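Trirkard Two-Arm Kit: Student Project Report
By Do-yoon Yoo
March

1. What the project was

For our spring project in the Applied Automation course I reviewed the Trirkard, a two-arm kit sold by Bovidano for schools and small labs. The question I set was narrow. Can one student with no robotics background get the kit running and use it for ordinary bedroom chores, and is the price fair for what it does? I did not try to compare it with industrial arms.

My advisor, Ms. Seo, asked that the testing take place in a real home and not on the lab bench. All of the tests in this report were done in a bedroom in Furkville.

2. What comes with it

The education price is $3236 for the pair of arms, two grippers, cables, a power supply and the control software. Shipping was extra. The software license covers one computer. A second license can be bought later, but I did not need one.

The printed guide is short and leaves out a few steps. It tells you to calibrate the grippers but does not say that both arms have to be in the rest position first. I lost most of an afternoon to that. The online guide has the right order, so use that one.

3. Setup

Mounting and wiring took me two evenings. Most of that was cable routing. The cables need enough slack for the arms to reach their full range, and with too little slack the wrist stops short and the software reports a joint error. With too much, the loops get in the way of the work. I ended up with a loop on the outside of the left arm and marked the cable with tape so I could set it the same way each time.

Calibration takes 11 minutes if nothing goes wrong. It has to be repeated whenever the base is moved.

4. The bedroom tests

I picked three jobs: picking up a thin book, pulling a blanket straight, and moving a pillow. The arms were controlled by hand through the software for every run. I did not test the automatic mode, which was still listed as a preview when I ordered.

The book was a children's picture book. I chose it because it is light and flat, and flat things are hard for a gripper with no suction. The blanket and pillow were chosen as soft items that do not hold a shape.

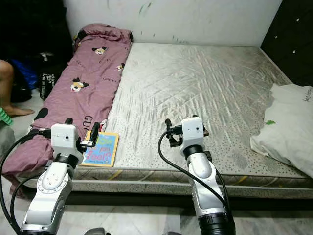

Figure 1. Both grippers over the mattress, with the left one close to the corner of the book.

The book was the hardest of the three. When it lay fully on the mattress, the fingers tended to slide over the cover or press it into the fabric. The best method I found was to push down on the mattress next to the book so the edge lifted a little, then close the fingers on that edge. It also helped to keep the blanket away from the book, because the fingers would sometimes take both.

The blanket was easier. Either arm could grip a fold and drag it. Using both arms together gave a straighter result but was slow, as I had to switch my attention from one control to the other.

The pillow could be pushed and dragged without trouble. Lifting it clear of the bed worked only when the fingers got hold of a corner.

In total I logged 528 grasp attempts over the project. The full log, sorted by item and by arm, is in Appendix B.

5. Problems

The left gripper lost its calibration twice without the base being moved. Bovidano support answered my first message in around 5 hours and told me to tighten the wrist screws. I did, and the problem has not come back so far.

The software has no undo for saved positions. If you save over one, it is gone.

The arms are not loud, but the power supply fan is, and it runs the whole time the kit is switched on.

6. Is it worth the price?

For a school that will share one kit among several groups, I think so. The parts are solid and the online guide is good enough for a beginner. For a single student paying alone, it is a lot of money for a kit that still needs a person at the controls for jobs like these. I would wait for the automatic mode to leave preview before recommending it for home use.

If I had more time I would repeat the book test on a firmer surface and try rubber pads on the fingers.

Related reports
Low-Cost Line Followers: A Parts Review
Choosing a Gripper for Soft Objects
Bench Power Supplies for Student Labs
Notes on Writing a Test Log

Contact the course office | Copyright the student authors | Back to top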